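Procès-verbal de remise, salle du fond

Par lettre du 7 mai, la Maison Žukauskas a fait savoir à Mme Zdeňka Lukáč, inspectrice de deuxième classe, qu'elle était désignée pour recevoir la planche du legs Kunden et en établir la conformité. La lettre ne comportait ni formule de politesse ni indication de durée. Mme Lukáč la classa, prit le train de Gradcombe et se présenta au guichet avec sa propre encre.

Le règlement de la Maison, dans sa rédaction en vigueur, compte 161 articles. Les premiers traitent des clefs. Les suivants définissent ce qu'il convient d'entendre par planche, par pièce et par emplacement, et précisent que l'inspecteur ne touche à rien, ne déplace rien et ne formule aucun souhait. L'article 67 prescrit que toute pièce soit présentée sur fond sombre, les tentures étant tirées, afin que l'œil du fonctionnaire ne trouve où se reposer ailleurs. Mme Lukáč connaissait cet article pour en avoir jadis corrigé la ponctuation.

Mme Fathima Haque, conservatrice, la reçut dans le couloir.

« Vous avez connu M. Kunden ? demanda-t-elle.

– La question n'est pas prévue au formulaire, répondit Mme Lukáč.

– Elle est de moi. »

L'inspectrice consentit à dire qu'elle l'avait connu. Elle avait été son élève à Tadton, pendant deux ans, dans un atelier dont la verrière fuyait. Il y enseignait l'ajustage. Il faisait poser une pièce, la faisait retirer, la faisait poser de nouveau, et ne disait jamais laquelle des deux fois avait été la bonne. En juin de la seconde année, elle avait quitté l'atelier pour l'administration. Il lui avait souhaité de trouver là des choses qui s'ajustent. Ils ne s'étaient plus écrit.

Mme Haque nota l'heure dans la marge de son registre et ouvrit la porte. Mme Lukáč prit place sur la chaise réservée à l'inspection, ôta le capuchon de son stylo et, comme le veut l'usage, regarda longtemps avant d'écrire.
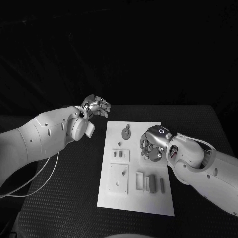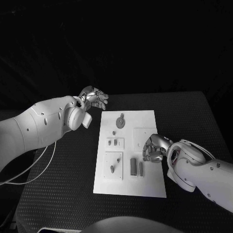
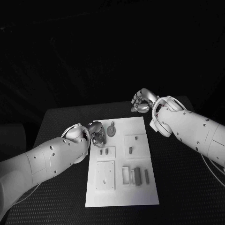
La planche blanche, sur la table sombre.

Le formulaire demandait de porter, en regard de chaque emplacement, la mention « conforme », « non conforme » ou « réservé ». Mme Lukáč écrivit « conforme » sur la première ligne, puis sur la deuxième. À la troisième, elle s'arrêta. Elle venait de reconnaître l'écartement que M. Kunden imposait entre les pièces, un peu plus large que ne le demandait l'usage, pour laisser passer le doigt de celui qui hésite.

« Il est permis de suspendre la séance, dit Mme Haque.

– En vertu de quel article ?

– Je puis le chercher. »

Il y en avait un, en effet, dont il n'avait été fait application qu'une fois, au bénéfice d'une inspectrice nommée Lutfa Khan, prise de toux. La conservatrice en donna lecture debout. La séance fut suspendue. Les deux femmes demeurèrent assises côte à côte sans parler, et cette circonstance ne figure pas au registre.

À la reprise, Mme Lukáč acheva la colonne d'une écriture égale. Restait la case des observations, que les instructions recommandent de laisser vierge. Le legs Kunden avait fait l'objet de plus de 78 courriers entre Gradcombe et Tadton, et aucun d'eux ne disait à qui la planche avait été destinée. Mme Lukáč écrivit dans la case : « L'écartement est volontaire. Prière de le maintenir. » Elle signa, fit contresigner la conservatrice et souffla sur l'encre.

Le service du contrôle, sous la plume de Mme Shanthi Munshi, a depuis demandé sur quelle pièce justificative se fondait cette observation. Mme Lukáč a répondu dans le délai réglementaire qu'elle se fondait sur le souvenir d'un atelier, et qu'elle se tenait à la disposition du service pour en produire le plan. Le dossier est ouvert.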